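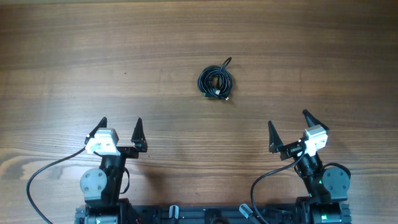 Tallstead Shared Workshop
Monthly walk-round, January
Form 3, general safety, with comments

Marks: P is pass, A is needs attention, F is fail. Comments go under the item. "Fine" is a comment in the way that toast is a dinner, so please write a bit more.

1. Entrance and stairs

1.1 Front door opens fully and shuts by itself. P
Shuts by itself with some enthusiasm. Mind the fingers.

1.2 Stair treads firm, nosings in place. A
Fourth tread still has its wobble. It was reported in the last round, and the one before, and is now practically a tenant.

1.3 Handrail secure. P

1.4 Stair lighting. P
The timer gives you long enough to climb if you don't stop to think. Setting it longer would be kind to anyone carrying a box.

2. Fire

2.1 Extinguishers in date, pins and tags in place. P
All on their brackets. The one by the kiln room has lost its habit of holding the door open, which is progress.

2.2 Fire door to kiln room closes on the latch. A
Catches on the carpet strip. Strip to be trimmed, not the door, whatever the Prultberg unit next door may advise.

2.3 Escape route clear to the back gate. F
Eleven bags of plaster and a bicycle. The bags were moved while I watched. The bicycle has until Monday.

2.4 Alarm test heard in every room. A
Heard everywhere but the spray booth with the fan running. A flashing beacon has been asked for.

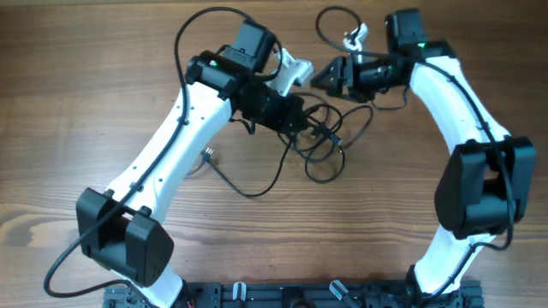 Could the alarm test be moved to 8 in the morning? At present it goes off just as the glaze class is pouring, and I've lost a jug to it twice.

Added to the list for the next meeting. The jugs have our sympathy.

3. Electrics

3.1 Fixed sockets undamaged, no scorching. P

3.2 Extension leads: one per socket, none plugged into another. F
Found a chain of three behind the Nistor bandsaw, ending in a kettle. Taken apart. The kettle has been rehomed in the kitchen, where kettles live.

3.3 Leads and cables free of nicks and kinks, and off the floor where people walk. A
Mostly good. Two leads in the print room want new plugs. Wind spare cable in loops the way it wants to go, not round your elbow.
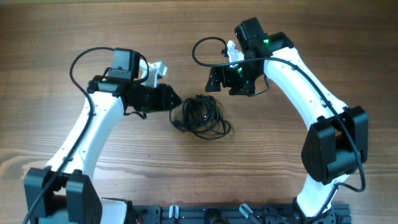
Black cable on the wooden tabletop.

3.4 Test labels on portable equipment. A
Item 212, the glue pot, has a label so faded it could say anything. Retest and relabel.

3.5 Consumer unit cupboard unlocked and clear. P
Clear apart from a calendar, which I have allowed.

4. Machines and hand tools

4.1 Guards fitted and adjusted. P
The planer guard was up at the height of a loaf when I arrived. Put right, and a note left.

4.2 Emergency stops work. P
Every one pressed, every one stopped something. The pillar drill took its time - not enough to fail it, but I'd like it looked at before the next round.

4.3 Dust extraction. A
The Mudero extractor pulls well at the saw and sulks at the sander.

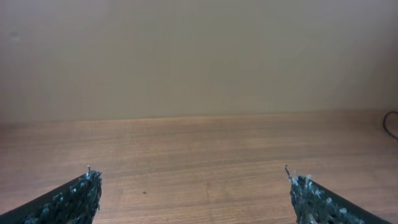 Bag was full, so that's half the trouble. The other half is the flexible hose, which has a split by the cuff and a good deal of tape round it. Order a new hose under code 648. More tape isn't a repair.

5. First aid and welfare

5.1 First aid box stocked. A
Short of medium plasters, rich in eye patches.

5.2 Eyewash in date. P

5.3 Hot water at the sink. P
Hot enough to need the warning sign, which has fallen behind the sink.

Result: passed with actions. Items 2.3 and 3.2 to be looked at again before the next open evening. Please initial the sheet on the door when your action is done, and not before.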